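Cerno label tape, black on clear, after one winter of sorting

I bought the Cerno label maker to deal with my mother's garage, and nine months later I'm still finding excuses to use it! It runs on two AA batteries, it fits in a coat pocket, and the keys are big enough that I can type with gloves on (the garage has no heat, so this matters to me more than it might to you).

The tape is the best part. I've stuck it on jars, drawer fronts, the lid of an old cooler and a row of paint cans, and the only labels that have come off were the ones I put on over dust. Wipe first. The letters are dark and crisp, and the largest size can be read from the top of a ladder, which is how I find the Christmas lights now. 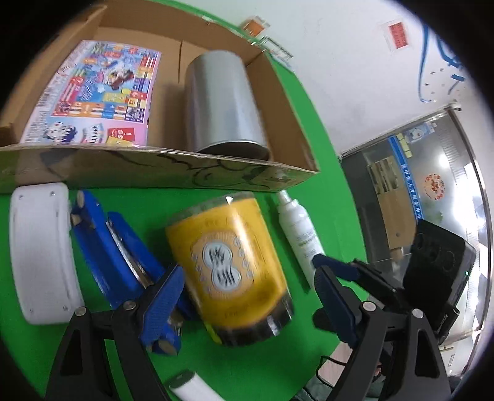 Cardboard is harder. Plain tape lifts at the corners on rough boxes, so I switched to the Putach extra-strong refill, and wow, what a difference. It costs more per roll and the backing is a pain to split with short nails, but I haven't lost one yet. My neighbor Benito Nieto swears by folding one end over as a pull tab and I've started doing it too.

A few gripes. The cutter leaves a wide blank margin on both ends, and you can shrink it only by digging through the settings every single time you turn the thing on. The memory holds nine labels, fine for me, probably tight for a shop. And the accented letters are hidden! I found the ñ for my Peñalver hot sauce shelf after ten minutes with the manual.

Would I buy it again? Yes, and I'd get the strong tape on day one. Next up is the sewing closet, where I plan to go with the smallest letters and see how my eyes hold up.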